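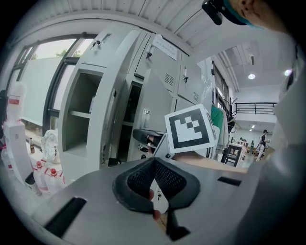

The Dollevano Training Hall opened its doors to outside visitors on May 17, 2025, so that member organizations could see how its written rules for demonstration recording are applied on the floor. The hall records people carrying out everyday tasks with hand-held grippers, and the recordings are used to teach robot arms. The visit was arranged by the Zavala Working Group on Good Practice, which expects to revise its own guidance in June. Our first stop was the locker station, where keys are left in the door locks throughout a session and the marker card on the gripper stands clear of the operator's hand and forearm. Both points are written into the hall's rules, and both were discussed at some length during the day.

Reception and briefing

Visitors were received by Elba Orellana, who is responsible for operating procedures. She issued each of us a copy of the floor rules, a document of 25 pages that replaced three separate handbooks last year. The older handbooks had been written by different teams and did not agree on who could stop a session. The present text settles the matter in its first section: any person in the room may call a stop, and no explanation is required until the tools have been set down.

New operators complete 8 hours of supervised practice before their recordings are accepted. Ms. Orellana noted that this figure had been debated. Brondley, a partner organization, asks for less practice but reviews more of the resulting work, and the two have agreed to compare their results.

Rules for the locker task

The locker task is simple to describe. The operator opens a door, places or removes an item such as a bottle, and closes the door again. The rules concern the conditions under which this is done. Floor mats are to lie flat and to the side of the operator's feet. Marker faces are to be inspected before each session, and a scratched or lifting face means that the tool is withdrawn. Doors are to be opened by the handle and never by the key.

Visitors from Plerneo asked whether keys left in the locks presented a snagging risk. The reply was that the question had been raised before, and that removing the keys had led to doors being locked by accident and sessions being lost. The present rule leaves them in place and requires the operator to keep sleeves and straps away from the lower rows. Our group considered this reasonable, although we would prefer to see the reasoning printed beside the rule.

With two grippers in use, the rules add a further condition. One hand works at the open door while the other remains in view – it may be still, but it may not be lowered to the side. The marker cubes on both tools must be lit before the operator reaches toward the lockers. 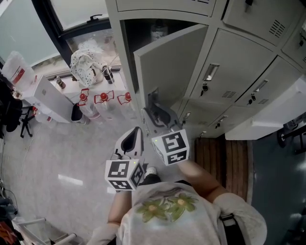

Records and review

Apolinar Trujillo presented the review procedure. Each batch contains 300 recordings, and 80 of these are checked by a second person who was not present at the session. Recordings that break a floor rule are set aside even when the task itself was completed well. Mr. Trujillo described this as the least popular provision in the document and said that he had no plans to relax it.

Consent forms are stored apart from the recordings. An operator may withdraw a session within the period stated on the form, and the floor staff are not told who has done so.

Points for follow-up

The working group will request the current inspection sheet for marker faces, which was shown to us but not distributed. It will also ask Brondley for its practice requirements in writing. Members who attended are invited to send corrections to this report before the June meeting – comments on the key rule would be especially useful.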